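Cold Case Audio - progress report to the Gowda Fund
Fri 28 March
From: Ju-won Won, producer

Quick one, sorry, we're mid-edit. Full accounts to follow under separate cover.

Where we are
Season two is the Grestov poisoning. Landlady, two lodgers, one dead, the other convicted and still saying he didn't do it. Six episodes planned. Three scripted, two recorded, one of those locked. Episode three needs a new opening as the old one gave away the insurance policy in the first minute.

Court records
Trial transcript finally arrived. 1658 pages, scanned, a lot of it crooked. Have read all of the prosecution case and most of the defense. Day four is missing. Clerk says it was never filed, I think it was filed under the lodger's maiden name for her mother or something equally odd. Have asked again in writing.

Interviews
36 people approached, 34 replied, which is far better than season one. Most said no, politely. Retired pharmacist said yes and gave us a whole afternoon. The victim's sister will talk but wants to hear the episode before it goes out. We said yes to hearing it, no to approving it, and she's ok with that. Please don't contact her directly.

Legal
Read-through of episodes 1 and 2 done. Two lines cut, one softened. The bit on the second will needs another source or it goes.

Money
Under on travel, over on transcription. Troteck put thier hourly rate up in January and I didn't catch it until the second invoice. Would like to move the unspent travel money across - can you confirm by email that's allowed? Nothing else has changed from the budget you signed off.

Problems
Usutia (hosting) lost our listener numbers for a week. They say they can't get them back. Means the season one figures in the July report will have a gap in them.

Next
Finish episode 3 rewrite. Record 4. Chase day four again. Letter to the prison about a phone call with the lodger, no answer so far.

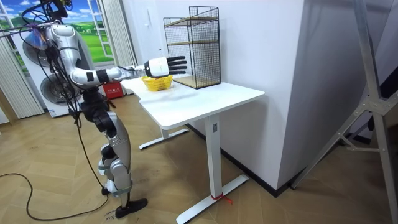 Paper files from the trial are now sorted by witness, and the exhibits list is typed up and checked agianst the transcript, apart from day four. Receipts are the last job. They go in a small yellow plastic basket like the one on the white desk, and I'll total them for you with the accounts. Anything urgent before then, call me - email is slow this week.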